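**Budget for the new cell — arm first or carts first?**

**divwood_ops**
Jan 1, 2021
Ok so the number came through. 900 a month lease on the Moton arm, 40 hours of setup included. Still in sim, nothing bought. Bench jobs only for now — stuff sitting on a long white table, metal cup, pen, that kind of thing. 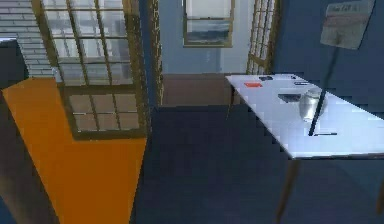
Question is whether we sign in January or wait for the Pametti quote. Boss wants a answer.

**bogale_fan**
Wait. Moton setup hours go fast, we burned all of ours on the gripper alone

**tinshed**
Disagree. Waiting costs you too. Sign, get it on a bench, learn on it.

**divwood_ops**
Other half of the budget is moving stuff between rooms. Mobile base is way over. So I modeled the cheap option too, a plain two-wheel hand truck, yellow one, bare room to start.
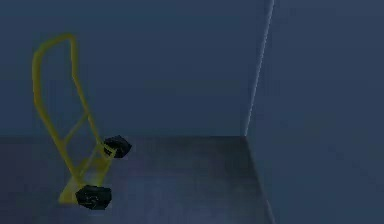 At 100 each we could get several and still have cash for spare grippers. Someone has to push them tho.

**bogale_fan**
hand trucks every time. a mobile base needs flat floors, chargers, a guy to babysit it

**tinshed**
Lol no. You'll pay that guy in pushing hours. Do the math on 104 trips a week — base wins by year two

**bogale_fan**
with what service contract? Bogale wanted extra for that, ask before you sign anyhting

**divwood_ops**
Good point, didnt ask. Leaning arm lease + hand trucks, base goes in next years plan. Will post the Pametti quote when I get it.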